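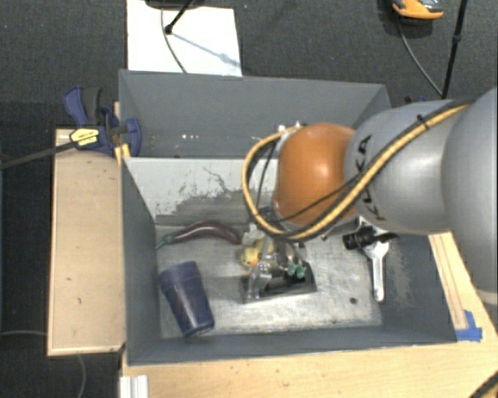
The KUKA arm at the bin, with the toy eggplant and the cup on the left.

Minutes of the May meeting — automation club

We started at 5 and went straight to the open day, so the usual reports got squeezed in at the end. I took the notes, so complain to me if I missed your bit.

Open day at Flaletti

Most of us made it over to the Flaletti workshop in Plumley for the picking demonstration, and I have to say I could have stood there until they locked up. The arm works out of a gray bin full of odds and ends — a toy eggplant, a wrench-like tool, little teal pieces, a yellow duck sort of thing — and our hosts ran it for 38 minutes with a break for questions. I liked that they let it miss. It dropped the eggplant 3 times and they just left it to have another go, and the kids at the front cheered louder for that than for anything else!

Several members asked about the cable. It loops right around the orange joint, and we wondered if it ever snags. The answer was that they reroute it whenever they change the gripper, and they'd like a neater setup too.

There was a long side conversation about shiny objects on a shiny bin floor (I lost the thread somewhere in camera settings, sorry). Those who followed it will write something up for the newsletter.

Agreed: send a thank-you card to Flaletti. I'm buying the card.

Our own demonstration

We want to do something similar at the Jestton fair. The Sial kit is small, so it'll be foam blocks and maybe a cup or two, and that's fine by me. Two members offered to bring clamps, and I said yes before anybody could change their mind. We still need a table that doesn't wobble.

Agreed: trial run at the next meeting, bins and all.

Other business

Dues stay the same. The cupboard key is missing again — please check your coat pockets. The spare monitor is going to whoever can carry it home.

We wrapped up before 7 and stacked the chairs. Next meeting in the same room, and please bring small objects you don't mind getting squashed.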